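Dolosano houndstooth table cover, after six months on a shared table
Review by Nyokabi Kimaro

I bought this cover in October from Song, the home goods store by the bus station in Mernham. It cost $21. The table it was meant for is the only one in our room, so it gets used for eating, mail, folding, charging phones and anything else that needs a flat surface. It has a plain gray top that shows every ring and crumb. I wanted something that would hide that and could go in the washing machine.

There were plainer covers on the same shelf for less money. I took this one for the pattern, which is black-and-white houndstooth in large blocks with bands of a much smaller gray check running through it. Narrow gray and white stripes mark where one changes to the other. The photo on the package showed only the large houndstooth, so the smaller check was a surprise when I unfolded it. I have come to like it. The large pattern on its own would be a lot to look at in a small room.

Size

Measure your table first. I did not, and the cover is short for ours. Pulled to the front it hangs over the edge the way it should, but the back of the table stays bare. You can center it and have a strip showing on both sides, or line it up with the front and leave all the bare table at the back. We do the second. The bare part has become the place for phones and cables, and that works fine. If you want full coverage, Dolosano makes a longer version, though Song did not have it in this pattern when I asked.

The hem is straight and the corners are square. One corner had a loose thread that I cut off on the first day, and nothing has come undone there.

How it hides a mess

This is the best thing about it. A busy pattern in black and white takes attention away from crumbs, dust and small stains. Between meals our table collects wrappers, tissues and snack packets, and from across the room it looks better than it should. White items do get a little lost against it. I have gone looking for a crumpled tissue that was right in front of me. Anything red, yellow or pink shows up at once, so candy wrappers get thrown out sooner than they used to. 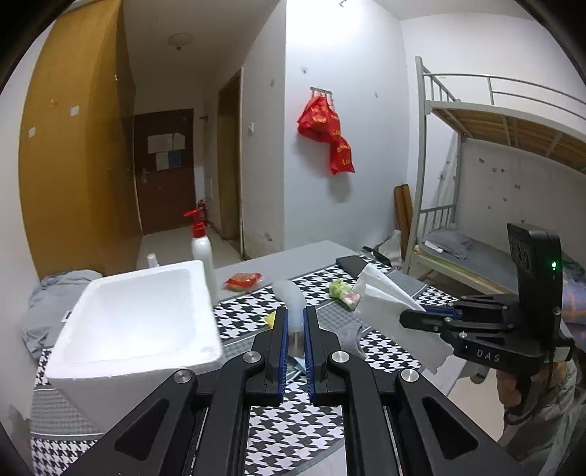
Spills and cleaning

The label says to blot spills and wash cold. Water soaks in after a short wait, so you have time to reach for something if you are sitting at the table. Tea needs to be dealt with right away. I keep a white spray bottle with a red trigger nearby, filled with water and a little dish soap, and that has taken care of most marks. Tomato sauce took two tries. Cooking oil left a darker patch in the small check that I can still find if the light is low, but a visitor would never pick it out.

I have put it through the machine three times on cold and hung it over a rack to dry. The black has not turned gray so far. It came out of the first wash a little smaller from front to back, which did not help with the size problem above. It needs ironing if you care about creases. I don't iron it. I smooth it by hand while it is damp and put something heavy on the fold lines overnight.

Do not put it in the dryer. I have not tried, but the label is clear about it, and with the shrinkage from cold washing I would believe the label.

Staying put

It slides. Our table has a smooth top and the cover has no backing, so leaning on the front edge drags it forward bit by bit. I fixed most of this with a strip of rubber shelf liner from Esulis, cut to run under the front half. The liner is sold in rolls and one roll will do several tables. Without it I would take a full point off my rating. Clips on the edge also work, but they catch on sleeves.

Weight helps too. We keep an open white foam box on the table, the thick-walled kind that chilled food gets delivered in, and it holds rolled cloths and other light things that would otherwise be spread over the surface. An empty foam box weighs almost nothing, so it is no anchor until there is something in it. Once it is full the cloth underneath stays flat.

If you are thinking of using a box like that, I would say go ahead. The sides taper, so it takes up less table at the bottom than at the top, and the thick rim is comfortable to pick up with one hand on each side. Roll cloths before they go in. Folded flat, they stack up and you have to lift out half of them to reach the one at the bottom. Rolled and stood on end they stay apart, and you can pull out any one of them without disturbing the rest.

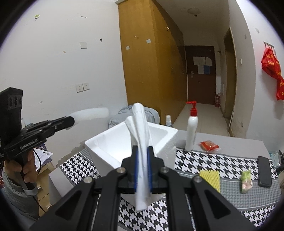

The foam does shed a little if you scrape it, and the bits cling to the cover more than crumbs do. A lint roller picks them up. Shaking the cover out of a window works less well than you would expect — the bits just move to the other side.

Things I would change

A back lining, first of all. Even a light one would stop the sliding and slow down spills. I would also like the package to show the whole design, including the small check, because someone who wants an even pattern is going to be annoyed. And the care label is sewn on the front hem, where it hangs in view. I cut mine off and taped it inside the closet door.

The cloth itself is heavier than the price suggests. Hot mugs have not marked it, although I put anything from the stove on a trivet. There is a small snag near the front from a zipper, and it has not spread.

Who it suits

It is a good choice for a table that gets heavy daily use and does not need to look formal. For a dinner table where people will notice creases, I would spend more. For a long table, check the measurements on the package and then allow for some shrinking.

I would buy it again in the longer size. Song takes returns on unwashed covers with the receipt, so you can try it on the table before you decide.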